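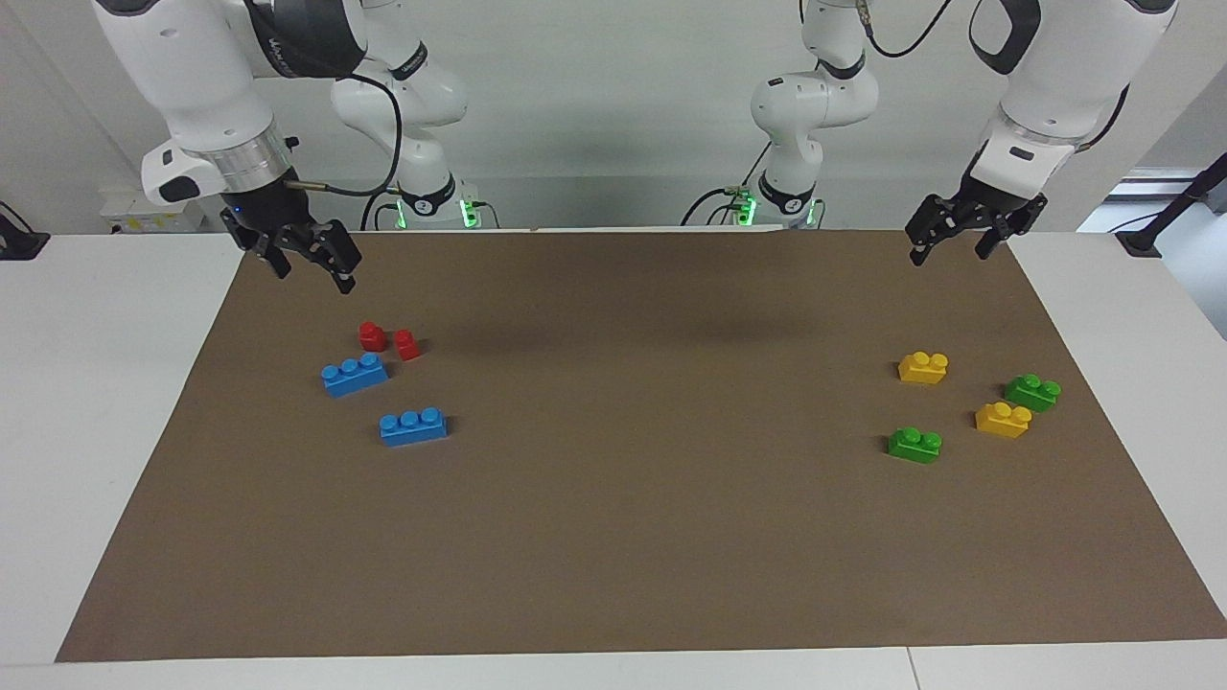 *Building bricks on the brown mat, in two groups.*

## News from the parish hall and the Monday-to-Sunday people

Dear friends,

Many of you asked me after the service what is happening with the welcome lunch, so I will write it down one time for everybody. The lunch will be in November, after the late service, in the big room of Haddad House. Please come also if you are new, or if you have come to us only once or twice. You do not need to bring food, but if you like to cook we will be very happy with a salad or something sweet. Please write on a small paper what is inside, because we have now several families with nut allergies.

Nisreen Farah is keeping the list for the kitchen. Last year we had too many hands for the washing up and almost no one for setting the tables, so she asks that you say which one you prefer. Her list is on the board next to the coats.

### Our new reader

We are very glad to tell you that Walid Qudah has finished his training as a lay reader. He studied in the evenings for 2 years, and those who have seen him at the back of the church with his folder and his cold coffee know how much work it was. He will lead evening prayer for the first time this month, at half past six. Walid told me he is more nervous about the singing than about the talk. Jacinto Tapia will be at the organ and has promised to choose hymns that are not too high.

There will be tea afterwards. If you want to write something in the card for him, it is in the office, in the drawer under the telephone. Please do not leave it on the table, he comes in there often.

### The roof fund

The harvest supper and the book table together brought in $2,292 for the roof. This is more than we hoped for, and I want to thank all who baked, carried chairs, or bought a book that they will maybe never read. The part over the side chapel will be repaired first. The builder has looked at it and he says the wood below is still good, only the covering must be changed. While he works, the side door will be closed and we will all go in by the main door. The ramp stays open.

We still look for somebody who can store the remaining books until spring. It is 13 boxes, and they are heavy. A dry garage would be fine. 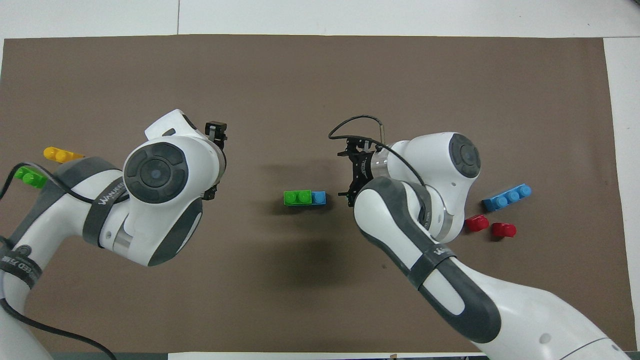
The small prayer group, which met until now in the home of Hanan and Tarek Obeidat, has become too large for their living room. From November it will meet in the church library, at seven in the evening. Hanan asks me to say that everything else stays the same - one psalm, some silence, and then the names of people who need our prayers. You can put a name in the wooden box at the entrance also if you cannot come. First names are enough, and what is written there is read only in the group.

We are reading the psalms in order and have arrived at Psalm 42. Tarek has made copies in large print. If you would like to have it in Arabic or Spanish, tell him some days before, and he will bring one.

### Christmas parcels

We pack parcels again for the families at Lanard Court. The goal is 200 parcels, the same as last year. What we need most:

- rice, pasta and lentils
- tea, coffee and sugar
- toothpaste and soap
- warm socks, in sizes for children and adults

Please, no glass jars this time. Two of them broke in the car and there was honey on everything, including the hymn books that were traveling with them. You can leave your things in the basket under the pulpit or bring them to the office in the morning, between nine and noon.

For the packing we start at ten and we stay until it is done. Older children are welcome to help if a parent is with them.

### Small notices

A gray scarf and one pair of reading glasses were left in the church. They are in the office.

The choir needs tenors. Jacinto says you do not have to read music, but you have to come to the practice.

The text for the next newsletter should be with me before the end of the month, please. Short is good, and handwritten is also fine - I will type it.

With warm greetings from the office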